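How to Soften Butter, Honey and Brown Sugar in the Microwave

by Maricruz Jaramillo

I bake every weekend, and for many years I was waiting two hours for butter to become soft. Now I use the microwave, but with care, because butter goes from hard to liquid very fast. My times are for a small oven. If yours is stronger, begin with less.

What you need
A glass bowl, a small plate, paper towels, a spoon, and 4 tablespoons of water.

Step 1. Prepare the oven
Remove anything you left inside and wipe the cavity with a damp cloth. Check that the turntable sits well on its center. If it is crooked, the bowl will rub on the wall and the heat will be uneven.

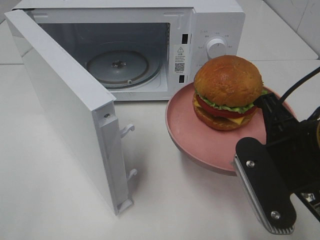 With the door fully open you have more space for the hand and the cloth.
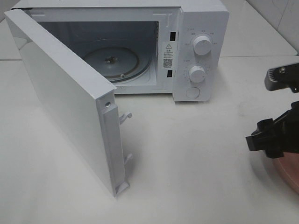 Step 2. Soften the butter
Cut the butter into cubes and spread them on the plate. Choose the lowest power and heat for 12 seconds. Press one cube with your finger. It should take the mark but keep its corners. If it is still hard, turn the cubes and repeat.

Step 3. Make the honey liquid again
Never heat honey in a plastic jar. Spoon it into the glass bowl and heat it at low power in short turns, stirring each time. Stop when you do not feel crystals under the spoon – small ones will melt by themselves.

Step 4. Rescue the brown sugar
Put the hard sugar in the bowl. Wet a paper towel with the water, squeeze it, and lay it on top. Heat for 20 seconds, then break the lumps with a fork. Use this sugar the same day, it becomes hard again when it cools.

What about chocolate?
Chocolate needs its own page, I am writing it now. For white chocolate I still prefer the pot with hot water.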